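Search the forum
Search titles only Posted by member Go

Working from home on a desk nobody sells anymore: white tops, wood edges, cords, stains
6 minute read 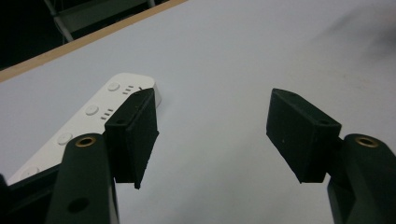 White top, wood edge, and the power strip that sits on it.

daltside_zee wrote:
OK so I finally did it, I got rid of the big oak desk and went with a plain white table, and I have opinions (sorry in advance, this is long). I do bookkeeping for two small shops and translate on the side, so I'm at this thing all day and half the evening. The oak was my aunt's and it was gorgeous and I hated every minute of it. Too deep, too dark, drawers that stuck every July without fail.

The white is so much brighter! My back room faces north and it used to feel like working in a cave. Now I don't turn the lamp on until late afternoon. But two things are bugging me. One, every mug ring shows. Two, cords. I keep the power strip on top because I'm plugging and unplugging all day, and my sister says it looks like a repair shop. Do I mount it underneath or leave it alone?

perrine_s wrote:
Underneath! Please! I screwed mine to the underside 14 months ago and have never looked back. Just measure how thick your top is before you pick screws. Ask me how I know. (There is a tiny bump on my desk to this day.)

Faustine G wrote:
Going to disagree with Perrine. I had mine underneath for a year and I was on my hands and knees every time I needed to charge something. I'm 2 knee surgeries in and I'm not doing that for looks. Leave it on top, push it to the side you don't write on, done.

perrine_s wrote:
You can put it near the front edge, though, you don't have to crawl. Mine is right where my left hand lands.

Faustine G wrote:
And then the plugs hit your legs. I tried that too lol

jukberg_corentin wrote:
For the mug rings, baking soda and a barely damp cloth, little circles, then wipe with plain water. I would stay away from those white foam eraser things on a matte top. They took the stain off mine and left a shiny patch the size of a pancake. You only see it when the sun is low but I see it every single day.

daltside_zee wrote:
Oh no, I bought a whole box of those foam things yesterday. OK, they're going to the bathroom sink. Trying the baking soda tonight!

J. Fleury wrote:
Unpopular opinion but you should have kept the oak. You can lighten a room with paint. I paid $78 for a secondhand oak desk from that warehouse out past Futbridge and it will outlive me and probably my kids. White tops look great for a couple of years and then the edges start to go.

daltside_zee wrote:
Jacqueline, I knew you'd say that! It went to my cousin, so it's still in the family, and she loves it. I did paint the room first, by the way. Two coats. Still a cave.

jukberg_corentin wrote:
Edges depend on how you treat them. My first white table dates from 2000 and the edge is fine. I wax it when I remember, maybe once a year. The chair arms bumping into it do more damage than anything else.

J. Fleury wrote:
Once a year is more than I wax anything.

Faustine G wrote:
Back to cords for a second. Does anybody have a cord box they like? I had one from Maillard and the lid wouldn't close if you had even one of those fat chargers in there, so I ended up using it for stamps and rubber bands.

perrine_s wrote:
Shoebox with a hole cut in each end, that's what my mother did for years and it looked fine under fabric.

jukberg_corentin wrote:
Please don't put a power strip in a cardboard box under fabric. They need air around them.

perrine_s wrote:
Fair enough. She's moved on from it anyway.

daltside_zee wrote:
Update, 16th November: rings are gone except one stubborn one by the window, coffee with cherry syrup, my own fault. Strip is staying on top for now. My sister has been informed. Next question is chairs, I'll start a new thread for that one because I know how you all get.

Contact us | Copyright the forum and its members | Back to top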